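Ornwood Open Water Swim: your questions

How far are the swims?
There are two, both in Ornwood Lake: 1000 metres and 3000 metres. The shorter one is a single loop and a lovely first race. The longer one goes out past the island, and the view back to the boathouse is glorious!

When is it?
July 26, 2026. Registration opens at breakfast time and the long swim goes off first.

Do I need a wetsuit?
Not if the water is warm enough. Heikki Salminen takes the temperature on race morning and his word is final.

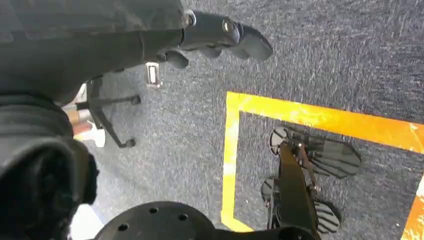

Close to the carpet

Can I swim breaststroke?
Any stroke you like. Oksana Demchenko swam the whole of last year's short course on her back and loved every minute — we gave her the loudest cheer of the day.

I've only ever swum in a pool. Is there any practice?
Come to the June sessions at Trustomham lido, led by Anoma Paul. She'll have you sighting on a buoy and turning in a crowd, and they're great fun.

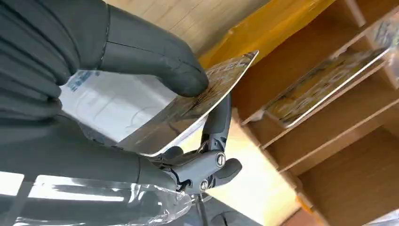

Places at those are free to anyone who has entered, but do email first so Anoma knows how many caps to bring. Juniors need an adult on the bank.
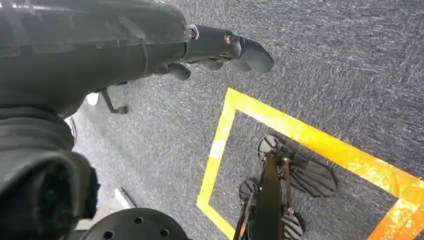

What happens if I get tired halfway round?
Roll on to your back and raise an arm. A kayak will come over, and you can hold on to it for up to two minutes and still carry on with your race.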